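Notebook, Talstead bench, February

Drive carrier task, second batch. Target from Melitz is 600 demos. We have 477 saved. I still don't believe the number means much. If you watch them back to back, most are the same demo: same approach, same speed, same person's habits on the stick. Adding 123 more like that buys us a bigger folder.

Went through a random pull before lunch. 8 had to be thrown out for bad labels, all marked "success" by the Skaletti script. The script only checks that the fingers closed and the arm got back to home. It has no idea where the carrier is. Whoever trains on this should know that.

Started the afternoon with wrist camera only, to see what the policy will have to work from.

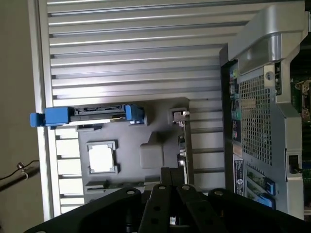
Wrist view, carrier across the top of the gray tray, tower at right.

Things I don't like. The blue tab on the carrier is the easiest thing to find in this view, and the slot latches on the tower are blue too. I'd bet the model learns "go to blue" and we won't notice until we swap in a carrier of another color. Also the ribbed panel: bright and dark stripes over most of the background, and they will change with the light. Gripper end is dark and hides the lower part of the tray.

Ridgeway notes claim lighting variation "did not affect results." They tested 2 lamp positions. Not convinced.

To do before any more collecting:
- tape over the blue tab for part of the set
- shift the tray between demos, and write down by how much
- fix the success check or label by hand
- hold out one lighting setup and don't touch it

Stopped 4:40. Count stays at 477 minus the 8.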